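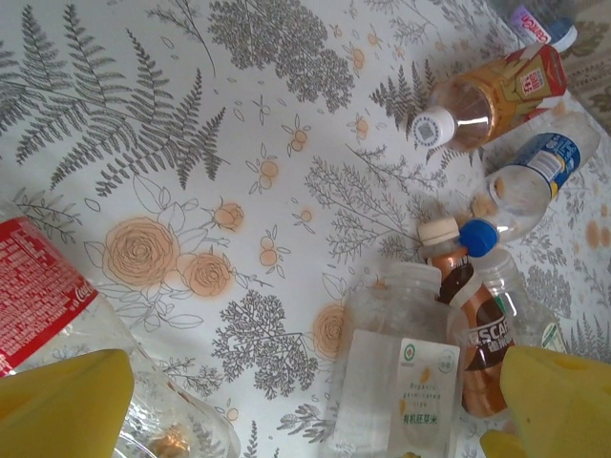 Attachment 1: bottles on the floral tablecloth

Ticket 873, Rondarier gallery plugin
Status: open

Hi again! I run a little fan blog about royal families (weddings, tiaras, baby names, the whole lot) and my gallery has gone weird since the July update. I had a big post ready for the Platham palace garden party, and every time I hit publish the portraits come out squashed, like somebody sat on the duchess.

What I've tried so far:

Cleared the cache. No change.
Set the width to 700 instead of 400. Portraits look fine now, but the captions vanish, and my readers really want to know who made the hats!
Switched to the Clotiseck theme. Captions came back, squashing came back too. Argh.
Turned off lazy loading. The page got slower and that's it.

Update, 4:15 pm: I rolled back to version 2 of the plugin and the portraits are the right shape, captions and all. But now the tiara slideshow sticks on the first slide, and my tablet (an old Takeda) won't open it at all.

Can I stay on version 2 for now, or will that break my older christening posts? I'd love to get the garden party up tonight.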